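Budgeting for a two-arm bench cell
Reading time: 2 minutes

1. Price the arms and hands on separate lines. Kramer quotes them together - ask for the split.

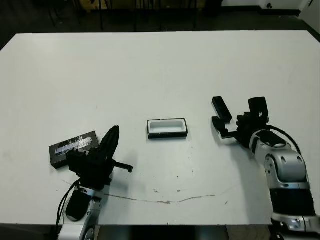 Allow 665 for cabling and mounts, and put spare fingers under consumables.

2. Set aside 600 for fixtures and trays.

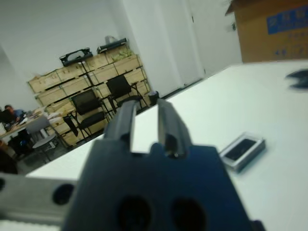 Pieter Verbruggen would double that if the parts change before March.

3. Keep 100 back for table repairs. 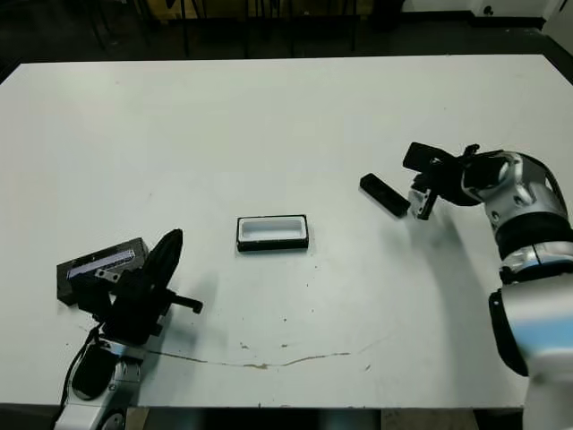
4. Get a second quote
Send Oserex the same list.

We use cookies. Accept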